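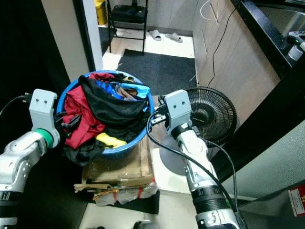
Home Explore Notifications Bookmarks Lists

A few posts on drying clothes indoors, as the heating is on low in our flat and I've had to get more organised about it. 2022-12-03

We're on the second floor in Clunstead, no garden, no tumble dryer. In November the bedroom window was running with water every morning and a patch of mould came up behind the wardrobe.
12 replies 41 reposts 208 likes

First change was the spin. Our machine defaults to 1000 and I'd never touched it. It goes higher. For towels and jeans I now put them through a second spin on their own at the end. It adds a few minutes and they come out a lot lighter.
4 replies 19 reposts 133 likes

Shirts don't get the second spin. They crease badly and I hate ironing more than I hate waiting.

Second change was smaller loads. I used to save everything for Sunday and then have wet clothes on every door in the flat. Now it's three washes spread over the week, and one airer's worth each time.
2 replies 8 reposts 97 likes

The airer is a Pluvon, the tall kind with wings. I leave every other rail empty if I can. Jeans hang by the waistband, pockets pulled out. Hoodies go upside down with the hood over a separate rail, otherwise the hood is still damp two days later.
9 replies 22 reposts 171 likes

Socks go round the outside on pegs. They will dry anywhere so they get the worst spots.

Where you put it matters more than I expected. Ours was in the bedroom, against the outside wall, and that's where the mould was. It's now in the bathroom with the door shut and the extractor fan on. The window is open a crack when it isn't raining.

Bathroom is small so you have to fold one wing down to get to the sink. We've got used to it.
6 replies 5 reposts 88 likes

On dehumidifiers. I bought a second-hand one from a Kravets clearance shop, the model before the current one. Run for six hours in the bathroom it will dry most of a load. The tank fills up to halfway. I pour that down the toilet.
31 replies 46 reposts 290 likes

Several people asking about cost. I don't have a meter plug so I can't give you a proper figure. Check the wattage on the label and your own tariff.

It is noisy. I wouldn't have it on overnight in a flat with thin walls. Ours goes on when I get in from work and off before bed.

Things I tried and stopped: clothes on radiators (room got damp, jumpers went stiff), a sheet draped over the airer to keep the warmth in (smelled), those little tubs of crystals (fine in a cupboard, no use for a wet wash).
17 replies 28 reposts 164 likes

If a wash does end up smelling, don't try to dry it through. Put it back in and wash it again. Also clean the door seal and the drawer. Ours was grim.

For bedding I've given up and go to the launderette on Arkadby Road. Two duvet covers and the sheets in one of the big dryers, home again in time for lunch. Opens at 7.
3 replies 2 reposts 59 likes

The mould patch was washed down and hasn't come back so far. Wardrobe has been pulled forward from the wall by a hand's width and is staying there.

More from this account
Bleeding a radiator when you've lost the key
What I keep in the freezer
Draught strips, which ones stayed up
Getting candle wax out of a carpet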